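Werkstattbuch, Januar 2025 — Handgreifer im Vergleich, Wasserkocher-Aufgabe 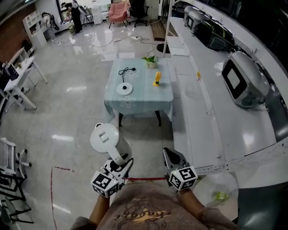
Den Vormittag über wieder die beiden Handgreifer ausprobiert, und ich muss sagen, so langsam macht mir die Sache richtig Freude! Csenge Vörös hatte mich ja gewarnt, dass der Trida-Satz (die alten Backen) bei runden Griffen gern wegrutscht, und genau das wollte ich mir in Ruhe ansehen, bevor wir den Nzioka-Satz endgültig auf beide Seiten schrauben. Zum Vergleich habe ich mit jedem Satz dieselben Handgriffe gemacht: Kocher fassen, anheben, kippen, zurück auf den Sockel.

Mit Trida braucht man deutlich mehr Druck am Abzug, und beim Kippen dreht sich der Kocher ein wenig in den Backen. Nzioka hält ruhiger, öffnet mir aber fast zu weit, da stößt man leicht gegen den Deckel. Die Federn bitte trotzdem so lassen — ich möchte erst wissen, wie es anderen damit geht, meine Hände sind nun einmal nicht die kleinsten.

Zur Auswertung: Aufnahme 3523 ist die brauchbarste, Wiveo verliert darin den linken Markerwürfel nur 2 Mal, und zwar beide Male beim schnellen Drehen aus dem Handgelenk. Vor dem Umbau waren es in einer vergleichbaren Aufnahme noch 58 Aussetzer, das ist doch schon ein schöner Fortschritt. Morgen das Ganze langsamer und mit der linken und rechten Seite getauscht. Csenge, falls du das hier liest: Schreibst du bitte wegen der Ersatzbacken nach Clendton?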